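# Herkari Data Facility – User Group Meeting, March 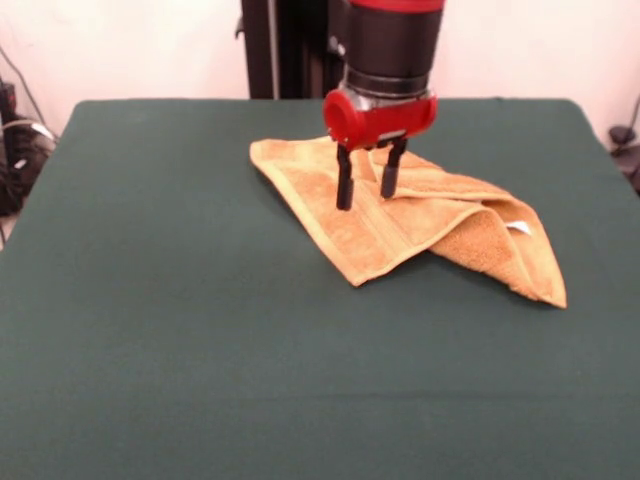

*Robot gripper and towel on a green-covered table.*

**1. Student placements.** The group approved 12 summer placements, split between Sendeck and Gondal. Each will last 19 days.

**2. Archive.** The Getau elevation archive now holds 1560 survey tiles. Download logs will be kept for 90 days – the earlier limit was judged too short for usage reports.

**3. Actions.** Gondal to circulate the revised access form before the next meeting. Sendeck to confirm desk space.

The meeting closed at 4:15 p.m.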